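I've been cutting down the number of books in our apartment since June. A few notes, in case you're putting off the same job.

We started with 1000 books, give or take nothing, since I keep a spreadsheet. The goal is 600. We are moving to a smaller place on Kelska Street and the living room there has one usable wall.

First rule: duplicates go. I owned 4 copies of the same Woltell road atlas, all different years. I kept the newest one.

Second rule: if I can get it from the library within a week, it goes. This took care of most of the novels.
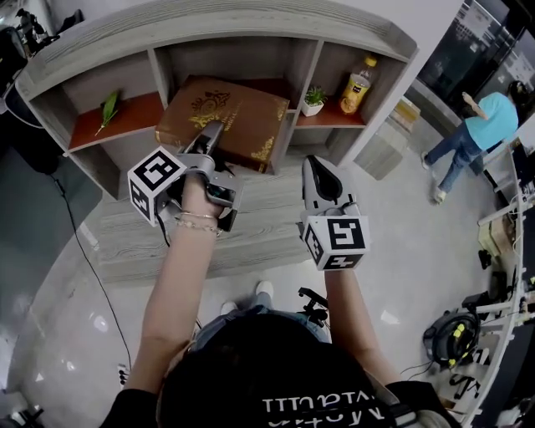 Cookbooks were harder. I went through each one and copied out the recipes I make. In most cases that was two recipes. The Angelovski bread book stays whole.

Selling them is slow. The used bookstore on Jato Avenue takes paperbacks for store credit only, and they don't want textbooks or anything with writing in it. Call before you haul a box over there.

Large art books cost too much to mail. I listed mine for local pickup and they were gone by the next afternoon.

Use small boxes. A big box full of hardcovers can't be lifted by one person, and the bottom gives out.

Still undecided on the encyclopedias. The library said no to them. If anyone local wants a full set, send me a message and you can pick it up any evening after 6.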